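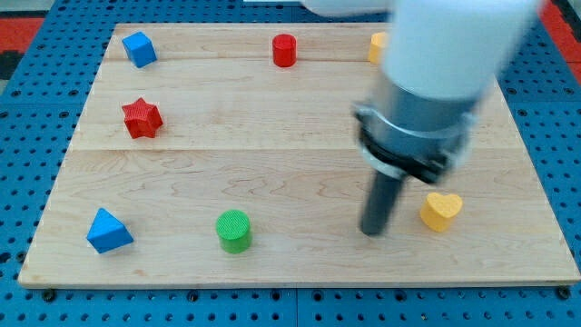 Blocks, Again (Yes, I Know)

So I said in my last post that I was done writing about wooden blocks for a while, and then I got four emails asking which ones we ended up keeping, so I guess we're doing this. Grab a coffee.

For anybody new: I've been slowly going through the toy closet, the one at the end of the hall that hasn't shut properly for years. My two are mostly past it, but my sister's little one comes over a lot, and my friend Kristýna brings her twins when she's got a shift, so I can't just haul everything off to the thrift store. What I CAN do is get it down to the stuff that kids really reach for. And what they reach for, every single time, is blocks.

The ones at the top are from the mix I like best right now. Cubes, cylinders, triangular prisms, and then the oddballs — the red star and the yellow heart. I used to be a snob about the oddballs. I grew up with a big sack of plain rectangles that my grandfather cut himself, and I figured a heart was a gimmick, because how are you supposed to build with a heart? Well, you put it on top. Kids have no trouble with this at all. The heart is a king, or the cake, or the thing everybody's rescuing, and the star goes on the roof. I've come around.

The textured faces are the other thing I've gotten weirdly attached to. The heart has it, the star has it, and so does the green cylinder, with a really fine pattern on top. I've had a lot of glossy painted blocks over the years and they look great in the box, but I like something with a bit of tooth to it. Also, it's just nice to hold! I catch myself fiddling with one while I'm on the phone.

Okay, the board. I have opinions about the board.

For years we built on the rug, and the rug is terrible. Everything leans, everybody gets frustrated, somebody kicks something. Then we tried the kitchen table, which worked until it was time for dinner. A loose board fixes most of that. You want it flat, you want it heavy enough that it doesn't skate around, and I'm partial to light maple because every color shows up on it. Blue looks really blue on pale wood. You can see the grain and the seams between the planks, and my nephew uses those lines as streets, which I never would have thought of. Parking goes along the seams. There are rules, and I've been told off for breaking them.

Keegan Wong (hi Keegan) wrote in to ask if a cutting board would do. Sure, if it's big enough! We used an old one for a whole winter. Just check it for a juice groove around the edge, which will tip a cylinder every time, and don't put it back in the kitchen afterward.

Now, how many blocks. This is where I've changed my mind the most. We had 75 of them in the big tub at one point, from at least three different sets, and what happened was that the tub got dumped out, everyone looked at the pile, and everyone walked away to do something else. I started putting out a small handful on the board instead, all mixed up, with no two quite alike if I could manage it. A couple of cylinders, a cube, a prism, the star, the heart. And they'd sit down and play! My nephew stayed put for about 11 minutes the first time, and if you know him you know that's a record.

I swap them around every week or so. The rest live in the tub on the high shelf, and the swap is kind of an event now. They get to pick one to go back up and one to come down. There was a long negotiation in November over the yellow cylinder. I stayed out of it.

Some things people have asked:

Do I wash them? I wipe them with a damp cloth and leave them on a towel by the window. I soaked a batch once, and I won't be doing that again. They came out fuzzy and one of the prisms split.

Do I sort by color or by shape? Neither, I put them away in a heap. Kristýna sorts hers by shape in little drawers and it looks gorgeous, and I'm happy for her.

What about the ones with letters? Gave them to Panya down the street. Her daughter is right at that age, and we'd lost the E anyway.

Are round ones a pain? They roll if you lay them down, yes. We've got one that spent most of a year under the fridge. But stood on end a cylinder makes a really good tower base, or a tree, or a candle, depending on who's in charge, so they stay.

What I still haven't figured out is where the board should live. Right now it's leaning behind the couch and I stub my toe on it around once a day. I've thought about hooks on the closet door, but the closet door is the one that doesn't shut, so I'd have to fix that first, and there goes my whole weekend. If anyone has a clever spot for a big flat piece of wood, please put it in the comments.

Next time I want to get into the puzzles, which are in worse shape than I remembered. I opened two boxes last night and found the same missing corner piece in both of them, and I'm still trying to work out how.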